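Finger care and replacement, Kodar cloth cell
Posted in December by the cell maintainers
4 min read

## What this file covers

Setup and upkeep of the two-finger gripper on the Kodar cell. It goes with the cloth handling recordings in the Rollesus set, so that anyone using the recordings knows what state the hardware was kept in. Arm calibration has its own file.

## The cell

One arm, one parallel gripper, one table. The wrist camera sits close to the gripper and sees both fingers at all times. Controller software is Tovar, and the finger profiles are stored under `grippers/cloth`.

The fingers are wedge-shaped and come to a point. Each has a flat beveled face on the inside, and that face does the gripping. The outside takes most of the scuffing and can look bad long before the grip suffers.

## Fitting a pair of fingers

1. Open the gripper fully and put Tovar in service mode.
2. Remove the old pair. Keep left and right together in one bag and write the cycle count on it.
3. Wipe the mounting faces with a dry cloth. Lint under a finger is enough to tilt it.
4. Fit the left finger, then the right. Tighten both by hand first.
5. Close slowly on a strip of paper. The strip should drag evenly along both inner faces.
6. Tighten fully and repeat the paper check.
7. Run the zeroing routine and save the result to the profile.

If the paper drags only at the tips, loosen the right finger and start again from step 4. Do not correct it in software. We did that once, and the offset stayed in the profile after the next change.

## Routine checks

Every 400 cycles:
- Blow lint off the fingers and the top of the housing.
- Wipe the inner faces with alcohol and let them dry.
- Run a fingertip along the top edge of each finger. Note any nick that catches.

Every 3,000 cycles:
- Take both fingers off and look at the edges under a lamp.
- Repeat the paper check before and after.
- Replace the pair if an inner face is chipped. Damage on the outer body alone goes in the log and the fingers stay on.

Always change fingers in pairs – a new one against a worn one closes off center.

## Known problems

**Thread pulls.** A chipped top edge can catch on fleece or brushed fabric. Light filing helps for a while. Keep the file away from the inner face.

**Glare.** The wrist camera sets its exposure on dark cloth, and the gap between the fingers can wash out to white. Recordings with this fault are kept in the set and tagged `bright_gap`. Do not use them for measuring finger opening.

**Slow release.** Usually lint. Clean first, then check the closing force setting. It should read 12 in the Tovar panel.

## Spares and log

We keep 3 pairs in the drawer marked Grerance. When the last pair comes out, order more the same day. Log entries go in `maintenance.csv`, one row per check, with the cycle count in the first column. Leave the notes field blank if there is nothing to report.

Last updated: December
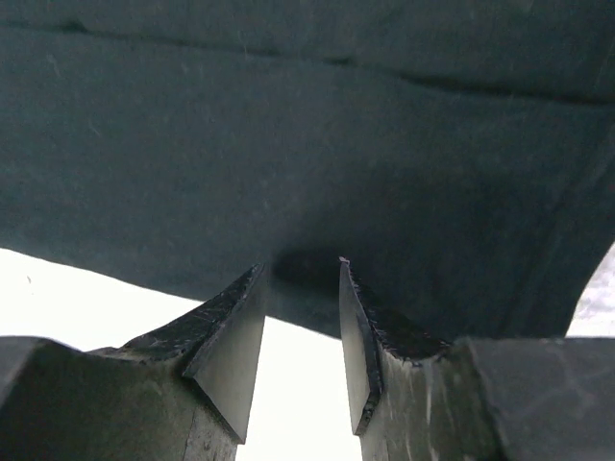
Kodar Cell Maintenance, Robotics Workshop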